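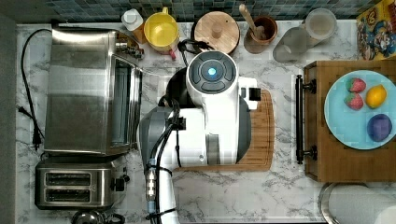
슬라이드 1. 주방 작업대 위의 로봇 팔, 왼쪽에 토스터 오븐과 토스터

발표자 노트: 주방 작업 셀 운영 수칙, 우리 팀은 이렇게 씁니다
2026년 9월 24일, Ullitz 세미나실

(인사 짧게. 바로 사진으로.)

제가 오늘 제일 하고 싶은 얘기가 이 사진 한 장에 거의 다 들어 있어요. 관절 가운데 하늘색 표시등이 켜져 있죠. 여기서 청중에게 한번 물어보기: "이 불빛, 여러분 팀에서는 무슨 뜻인가요?" 대답이 갈리면 아주 좋습니다! 같은 색을 두고 사람마다 다르게 읽는다는 게 바로 수칙이 필요한 이유니까요. 우리는 색상표를 셀 입구에 붙이고, 신입 교육 첫 시간에 소리 내어 읽습니다.

슬라이드 2. 케이블
다시 사진으로. 팔 왼쪽을 따라 검은 케이블이 내려오고, 중간에 작은 클램프가 있고, 아래쪽은 케이블 타이로 묶여 있습니다. 저는 이 부분 얘기만 한 시간도 할 수 있어요 (하지 말 것!). 우리 수칙:
- 타이를 조이기 전에 모든 관절을 작업 범위 끝까지 손으로 돌려 본다.
- 커넥터 바로 옆은 묶지 않는다. 여유를 남긴다.
- 500사이클마다 타이와 클램프를 손으로 만져 보며 점검한다. 눈으로만 보면 놓칩니다.
- 1000사이클이 되면 타이는 멀쩡해 보여도 전부 새것으로.
Florian Wallner가 점검표에 "손으로"라는 말을 넣자고 했을 때 저는 좀 유난이라고 생각했는데, 지금은 제가 제일 열심히 퍼뜨리고 다닙니다.

슬라이드 3. 가전제품 전원
오븐 쪽을 가리키기. 전원 코드가 작업대 왼쪽으로 내려오고 플러그도 보입니다. 주방 셀에서는 로봇 전원만 챙기다가 가전을 잊기 쉬워요. 수칙은 간단합니다. 가전은 그날 작업 목록에 있을 때만 꽂고, 꽂은 사람이 기록지에 이름을 씁니다. 코드가 지나는 길은 팔의 동작 영역 밖으로 정하고, 그 길을 테이프로 표시합니다.
비상정지를 누르면 오븐도 꺼지는지 꼭 확인하세요. 로봇만 멈추는 배선이 꽤 많습니다. Clirkby 셀도 처음엔 그랬고, 10월에 회로를 다시 나누기로 했습니다.

슬라이드 4. 물건 배치
뒤쪽에 머그, 뚜껑 덮인 용기, 컵들이 줄지어 있고 오른쪽 접시에는 딸기와 레몬이 있죠. 실제 부엌 같아서 저는 이런 셀이 정말 좋습니다. 어수선한 환경에서 잘 되는 걸 보고 싶은 거잖아요! 대신 규칙을 둡니다.
- 시작 전에 배치를 사진으로 남기고 작업 번호를 붙인다.
- 유리나 기울어진 물건은 따로 적는다. 사진의 반투명 텀블러처럼 비스듬히 놓인 것도 포함.
- 식재료는 교체 시각을 적는다. 작업에 쓴 건 먹지 않는다. (여기서 늘 웃음이 나오는데, 진지하게 한 번 더 말할 것.)
- 종이타월은 열원에서 떨어뜨려 둔다.

슬라이드 5. 사람이 들어갈 때
정지, 표시등 확인, 복창, 진입. 순서를 바꾸지 않습니다. 셀 안에 손을 넣는 동안 조작 단말은 들어간 사람이 들고 있습니다. 물건 하나만 살짝 옮길 때도 똑같이 합니다. 제일 많이 생략되는 게 딱 그 경우예요.
Jonas Fankhauser에게 마이크 넘기기, 복창 시범 2분.

슬라이드 6. 기록
Cerero 셀 점검 기록이 지금 1447건입니다. 한 줄짜리가 대부분인데 이게 진짜 보물이에요. "클램프 헐거움, 조임" 같은 줄이 같은 관절에서 반복되면 수칙을 고칠 때가 된 겁니다. 양식은 한 장을 넘기지 마세요. 두 장이 되는 순간 뒷장은 빈칸으로 돌아옵니다.

예상 질문
- 협동로봇이면 펜스가 없어도 되나? → 로봇 종류만 보고 답하지 말 것. 도구, 물건, 가전까지 넣은 위험성 평가가 먼저.
- 수칙은 누가 고치나? → 누구나 제안, 셀 담당자 승인. Ngui 팀 방식도 소개.

(시간 남으면 사진으로 돌아가서 청중이 점검 항목을 하나씩 더 찾아보게 하기)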